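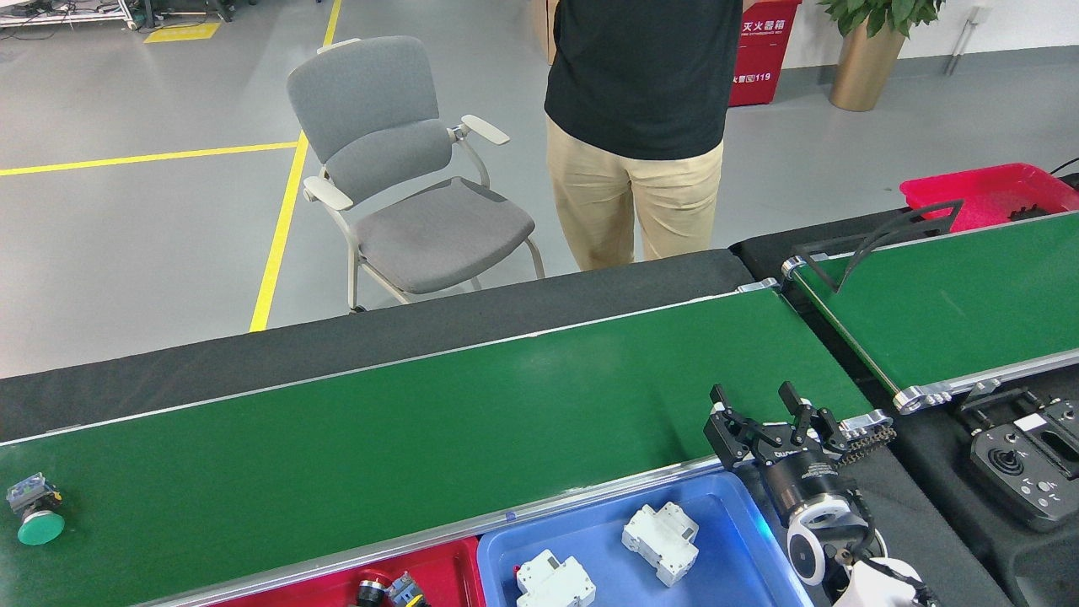 Why does the Grollness server reject a valid deck after a reconnect?

Because the deck hash is rebuilt from the client's card order, and the client re-sorts the hand-built section when it reloads the collection. The server keeps the order it was first given. Same cards, different hash, match refused.

**Wednesday, June 20, 2018**

Build: Grollness closed test, branch `liveck-reconnect`. Server on Liveck staging, two clients on the local network, one on a throttled connection.

Picked up from the ticket raised in February, which had been closed as "cannot reproduce". It reproduces readily if the drop happens between the mulligan and the first draw. Any later and the server no longer asks for the hash, so the fault doesn't show. The original report gave only "early in the match".

### Steps

1. Log in on both clients, load any deck with cards from the Tkachuk set.
2. Queue for an unranked match.
3. Keep the opening hand.
4. Kill the connection on client B before the first draw.
5. Restore within the grace period.

Client B gets `DECK_MISMATCH` and is sent back to the lobby. Client A sees "opponent conceded" and is given the win, which is wrong on two counts: no concession was sent, and the match should have been voided.

Decks without Tkachuk cards pass. I took this for a fault in the set data at first and lost most of the morning to it. The set data is fine. Tkachuk cards have alternate art with separate collection IDs, and the client sorts by collection ID on reload but by rules ID in the deck builder. Older sets have one ID for both, so the two sorts agree.

### Fix tried

Sort by rules ID on the server before hashing, and ignore whatever order the client sends. The change is small and sits in the hash function only. Alternate art is stored separately from the hash already, so players keep their chosen version.

Ran 100 scripted matches with a forced drop on client B in each.

| Run | Server | Refused on reconnect |
|---|---|---|
| Before | staging, unpatched | 100 |
| After | staging, patched | 3 |

The remaining 3 are a different fault. In each, the log shows the reconnect arriving while the server was still writing the mulligan result, so the hand was read back short. The hash was correct. Message shown to the player is the same `DECK_MISMATCH`, as that is the fallback for every refusal at this stage. It needs its own code or we will keep filing separate problems under one name.

### Timing

Hashing cost with the added sort is too small to see against normal variation. Reconnect on the throttled client took roughly 11 seconds from restored link to playable board, the same before and after. Most of that is the client fetching the full collection again when it only needs the deck. Not touching it on this branch.

### Side effects to watch

- Saved decks carry a stored hash. Any deck saved before the patch will fail the check once, then be rehashed on save. Needs a migration step, otherwise every tester gets a red warning in the deck list.
- The replay files use the same hash to find the deck. Old replays would not open. Suggest keeping the old function under another name for replays only.
- Golberg (the tournament tool) reads the hash straight from the match record. I haven't checked whether it compares it with anything or only prints it. Whoever has access to the Golberg repository, please look for `deckHash` and note the result under this entry.

### The false concession

Separate from the above. The match service treats any player missing when the first turn starts as having conceded. There is a `VOID` state in the code, but nothing sets it. Rating is not affected in unranked, though the win does count towards the daily quest, so testers with poor connections have been handing out quest progress for some time.

Left as is for now. Opened a new ticket for it and linked this entry.

### To do

- [x] Patch on `liveck-reconnect`
- [x] Scripted run, both builds
- [ ] Migration for saved decks
- [ ] Keep old hash for replays
- [ ] Separate error code for the short hand
- [ ] Golberg check
- [ ] Repeat the run with client A dropping as well as B

Logs are in the shared folder under the branch name. The unpatched set is large; delete it once the migration is in.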